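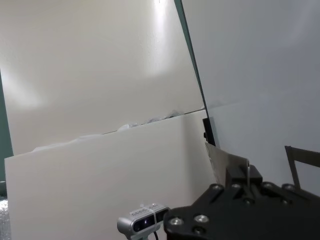

Last updated: March

Home Notes Workroom Archive Contact

Search this site Enter keywords

Setting Up Panels at Varnon

The workroom at Varnon is used for the preparation of display materials, and this entry records the method I currently follow for boards and panels. It replaces the earlier note filed under Antoniuk, which dealt only with framed work.

White boards are stored upright. The taller sheets go at the back and the shorter ones in front, so that the top edges can be checked without moving the stack. Soft wrapping is kept until the boards have reached their final location. I formerly threw it away on arrival, and the corners of two good sheets suffered for it on the stairs.

Brackets and metal plates should be wiped before use. A scratched plate is acceptable in the workroom, although I prefer a clean one wherever visitors will stand. All small hardware is returned to the Avari cabinet, third drawer, at the end of the day -- including the odd screws, which are always wanted later.

The black panels require more care than the white ones. Fingerprints show on a matte surface, and printed lettering marks easily if another board is slid across it.
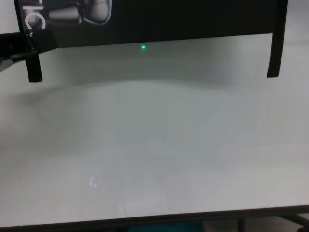

Cotton gloves are therefore worn whenever a printed panel is lifted, and it is set down on its supports before anyone lets go. The lower edge is then checked from a distance of 3 meters. An error that cannot be noticed from there may be left alone.

The current inventory at Flustutell lists 1,075 items, of which 1,003 have been labeled. The remaining entries are chiefly brackets and short lengths of trim, and they will be labeled in April. I have set aside 30 minutes each morning for the purpose.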